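Subject: Re: [Womside-play] Red knife for the pretend kitchen box

> Does anyone know if the red play knives are any good for the smaller
> children? We have 115 to spend and would like a cutting board too.
> Flurkville playgroup

Hello all, and a warm hello to Flurkville in particular!

I do love a question about the kitchen box — ours has 16 families borrowing from it now, and the cutting things are always the first to go out. The knife I'd point you to is red plastic with a blunt, rounded end and a ribbed bit on the handle, and my own two (both under 9) have been fond of it for ages.

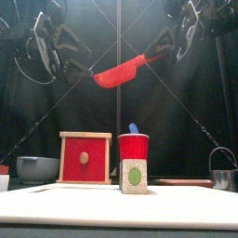
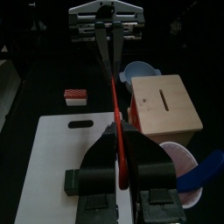 The red knife in the first one; the white board and a piece of toy sushi in the second.

The board has a handle hole near one edge, so you could hang it on a hook if your cupboard is as full as ours. I'd get the board before any more food, myself, but do ask the Wirnthorpe group too, as they've bought far more of this sort of thing than we have.

Happy to bring ours along in August if you'd like a proper look!

Warmly,
Womside toy shelf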